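### 4.2 Equipment plan and what we left out

Budget split first. Of the 80 trials planned for May, 66 use light, thin objects (stems, leaves, flower heads), so money went to fingers and wrist cameras and not to payload. The Skadetska arm was kept. A second arm from Trellon was quoted, then dropped – too much of the budget for one bench.

Fingers are the consumable. We budget a spare pair per bench, plus one held in the Histcombe store. Lead time from Brandão was 19 days on the last order, wich is longer than we can afford to stop. Radulović's costing sheet puts fingers, mounts and cables under one line; we split them here as they get replaced at different rates.

Table surface was argued over. A matte mat is cheap, but glossy tops are common in homes and reflections are part of the problem. Kept glossy. Fig. 3 gives the wrist view for the vase task – artificial tulips, clear cut-glass vase, reflections across much of the top. Note scuffing near the tip of the right finger; wear of this sort is what the spares line is for.

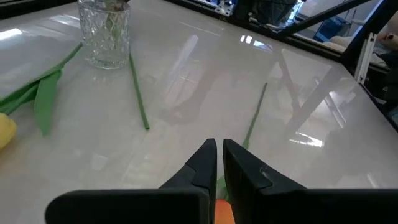 **Figure 3.** Wrist camera view, vase task. Orange tulip head between the fingertips, loose stems and leaves on the table.

### 4.3 Cost per trial

Around 70 percent of cost per trial is operator time, not hardware. Resetting the flowers is slow. A cheaper arm would not change this much, a second set of flowers might – added to the order.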